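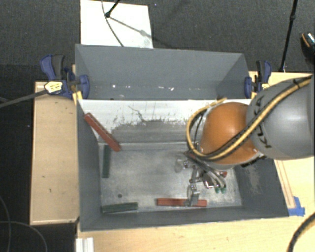
KUKA arm over the front bin, red and green blocks

From: Mimoza Đorđević
To: kirkport-learning
Date: October 6, 2023
Subject: Re: [kirkport-learning] block grasps, how many so far?

Lahcen Filali wrote:
> Do we have enough grasps to retrain yet? And are you still
> leaving blocks up against the walls?

We're at 644 saved attempts, 131 of them new since my last message! Yes, I'm keeping the wall and corner starts (a red one leaning in the back left corner is my favorite kind, so many ways to come at it). Please keep the misses too, they're great training material.

Kumiko found 5 attempts with the wrong block color in the label. I'll fix those before I upload. If anyone wants to try the set early, write to me and I'll send the first 26.

Mimoza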